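Setting Up a Home Vocal Recording Chain for Singer/Songwriters

Last updated 04/05/2023

These steps cover one voice and one acoustic guitar, recorded separately in a spare room or bedroom. The interface used for the settings is the Huvlow, and the software is Sarnum. Other equipment will work, though menu names will differ.

1. Set the session

Open Sarnum and create an empty session at 48 kHz, 24 bit. Set the tempo before recording anything. Changing it later shifts the click but leaves recorded audio where it was. Create one track for the guide guitar, one for the lead vocal and 3 for harmonies. Name them now.

2. Set the gain

Connect the microphone, then turn on phantom power if it is a condenser. Sing the loudest line of the song, usually the last chorus, at full performance level. Raise the gain on the Huvlow until peaks reach -10 dBFS. Quiet verses will look small on the meter. Leave them alone.

3. Set the buffer

Use 64 samples while recording with software monitoring and 512 while mixing. If clicks appear at 64, disable plug-ins on the other tracks first, then try 128. Direct monitoring avoids the delay entirely, but you will hear the voice dry.

4. Place the microphone

Start eight inches from the mouth with the pop filter halfway between. Tilt the capsule slightly off axis if S sounds are harsh. Moving closer adds low end — useful on a thin voice, a problem on a deep one. Mark the floor with tape so that a second day's takes match the first.

5. Treat the room

Clap once where you will stand. A metallic ring means parallel bare walls. Soft furnishings absorb the upper range well and do very little below 250 Hz. Stand facing out of a corner only if the corner behind you is covered.

Bedding in a furnished bedroom 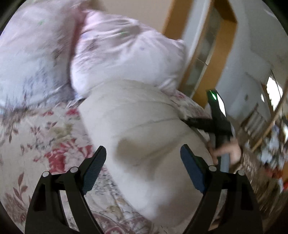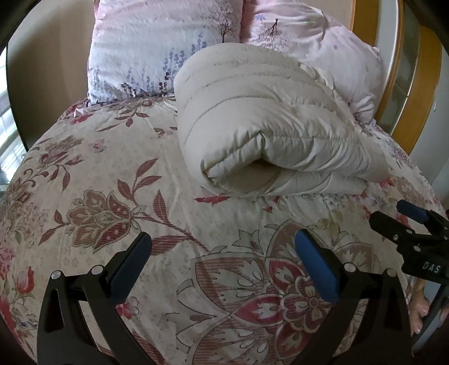
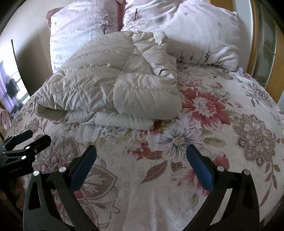
6. Record the takes

Record the guide guitar to the click, then three full vocal passes without stopping. Fix single lines afterward. Save under a new number each time — the test song for this page, "Magalhães", ran from file 1062 to 1063 on the day the vocal was replaced, and both were kept.

7. Filter and export

Apply a high-pass filter to the vocal at 80 Hz. For a light voice, raise it until the tone thins, then back off; 145 Hz was the highest usable setting on the test song. Export a 24-bit WAV with no limiter on the master. Copy the session folder to a second drive before closing Sarnum.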